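Solholm Protest Records

README for the data files, release 6

Contents: one row per arrest of a person taking part in a political protest, with a linked table of court outcomes. Coverage is limited to the district courts served by the Solholm registry. The files are plain text, comma-separated, UTF-8. 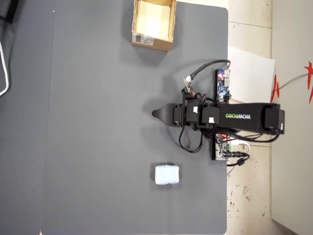
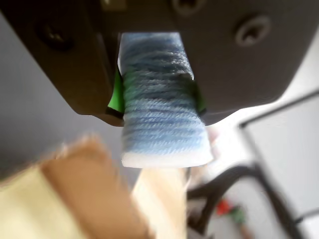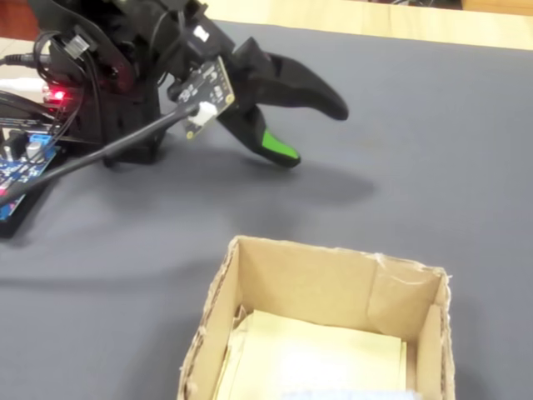 Files

arrests.csv: 910 rows. One row per arrest, not per person. Someone arrested twice at the same march has two rows.
outcomes.csv: charges, pleas and sentences, joined to arrests.csv on arrest_id.
groups.csv: the organisations named in charge sheets or press reports, with a short code for each.
sources.csv: archive references, one line per document consulted.
changes.txt: corrections made between releases.

Fields in arrests.csv

arrest_id: integer. Identifiers are never reused. Gaps in the sequence are rows withdrawn after checking.
person_id: integer. Assigned by us. Names were removed before release and the key is not distributed.
place: town or parish as written in the charge sheet, with modern spelling.
cause: one of conscription, civil rights, tenancy, labour, nuclear, other. A single value only. Where a march had several causes, the first one listed on the handbill or permit was used.
action: one of march, sit-in, refusal, obstruction, leafleting, other.
group_code: may be blank. Blank means no organisation was recorded. It does not mean the person acted alone.
prior: yes, no or unknown. Taken from the court's own note of earlier convictions, which often leaves out arrests elsewhere.

Fields in outcomes.csv

charge: wording standardised by hand. The original wording is in charge_raw.
plea: guilty, not guilty, none entered, unknown. Refusal to recognise the court is coded as none entered.
sentence_type: fine, custody, bound over, discharged, dismissed, unknown.
days: length of custody as passed by the court. The longest sentence in the file is 90 days. Time served may be shorter, and release dates were not collected.
fine_unpaid: yes where the person went to prison in place of paying. In these rows sentence_type stays as fine and days holds the default term.

How the records were collected

Charge sheets were read at the registry and typed into the Erkix entry form. Each sheet was typed twice and the two versions compared. Differences were settled by going back to the sheet. Press reports from the Dramia Courier were then used to fill in cause and group_code where the sheet was silent. A value taken from the press has a P in the matching source column, and a value from the sheet has an S.

Linking arrests to persons was done with Lui, version 6, using surname, first initial, year of birth and home parish. Pairs scoring 85 or more were accepted. Pairs below that were treated as separate people unless the court's note of earlier convictions tied them together.

Known problems

Juvenile cases were heard in private and are missing altogether.
Women who married between two arrests are likely to appear under two person_id values.
The registry closed to the public on Saturday, so weekend arrests were entered in the register on the next working day. The date field has been dropped from this release for that reason and will return once the custody books have been read.
"Obstruction" was used loosely by the police. It covers sitting in a road, standing on a kerb and refusing to give a name. Use charge_raw if the difference matters.
Rows coded "other" under cause have not been reviewed a second time.

Use

The files may be used for research and teaching. Do not try to identify individuals by matching rows against newspapers. Arrest is not evidence of guilt, and cases marked dismissed should be kept in any count of arrests but left out of any count of convictions.

When citing, give the title and the release number. Corrections should quote the arrest_id and the archive reference of the document relied on. They are checked against the sheet and listed in changes.txt with the old and new values.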